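The boards came at last, the ones I ordered off Keogh back in the spring, and then of course it rained for two days so I couldn't carry them across the yard. They're the ribbed plastic sort, white, light as anything, and I am absurdly pleased with them. The old back wall of the workroom was bare block painted a kind of school-corridor cream and it made every colour look ill. I'd hold up a perfectly good blue and it would go the shade of dishwater. So: white boards, stood up behind the bench, and now there's something clean to look at while I fold.

I did cut one of them wrong. Measured it at 142 cm, wrote down 142, and then cut to the other line, the one I'd drawn in April when I thought the bench was going along the other wall. The short bit has gone behind the door to be useful one day.
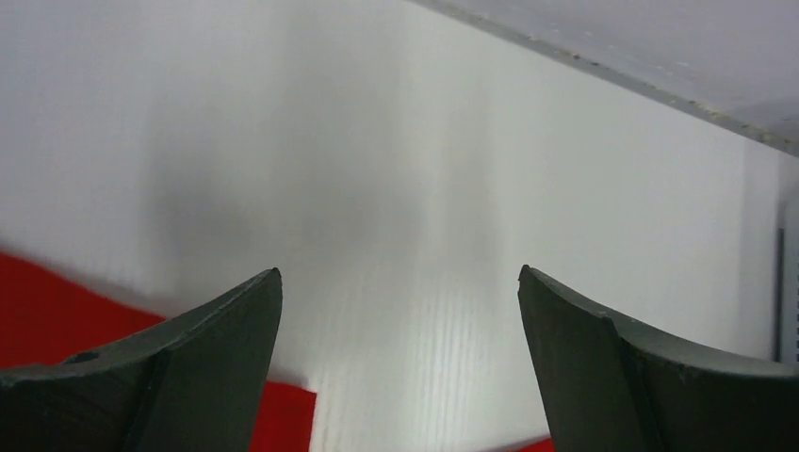
posted from the workroom | November 2015 | filed under: diary, cloth

Anyway, it's the ribs I like. When the light lands on them they go into thin little lines, pale and grey, pale and grey, like very narrow corduroy, and I keep stopping to look at it when I ought to be getting on. I had wondered if plain flat board would be nicer, and Bellar do one, but it costs more and I think it would glare.

The rest of the day was cloth. I've got the whole of the Trostus box to get through before the shelves go up, and it's been sitting under the stairs so long that everything in it has a crease down the middle and a smell of stairs. I made a pile for keeping, a pile for washing and a pile I called "ask" which is really a pile for putting off. Had tea. Moved two things from "ask" to "keep" (that's progress!) and then found another bag.

The knitty ones are the worst to fold. Anything woven will lie down if you're firm with it, but a soft one just sags wherever you aren't holding it, and you get the top corners level and the bottom has already wandered off and made a point of its own. I've tried it flat on the bench, I've tried it over my arm, I've tried the chin method, which leaves you with fluff in your mouth.

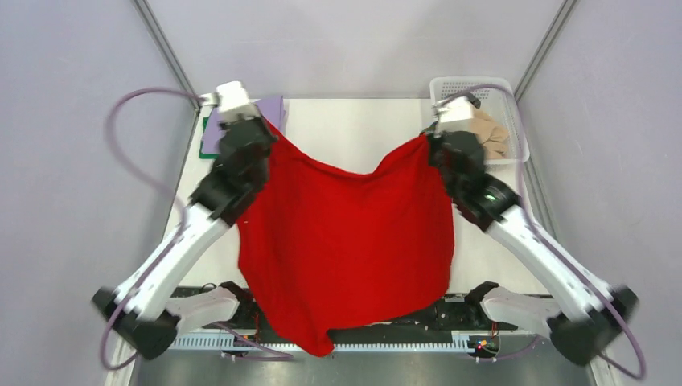
Page last changed: November 2015, late evening (spelling, and the bit about the shelves)

The red is my favourite of the lot and I'd forgotten we even had it. Such a proper red, pillar box or near enough, and it looks wonderful in a room that's mostly black and white. Hanging by its corners it ripples all the way down, and I could happily leave it like that and call it a curtain. But it's for folding, in thirds and then in half, same as everything else, or the shelf won't take it.

Shelves, then. Jorberg say another week. I've cleared the floor for them and already put a box in the space, so that's that. Tomorrow I want to do the towels and get the last board fixed, and find wherever I put the good scissors.

Soup for supper, second day running.

Recent entries
- Taking the cream paint off (and giving up)
- Jorberg shelves: measuring again
- What was under the stairs
- A bag of odd buttons
- Moving the bench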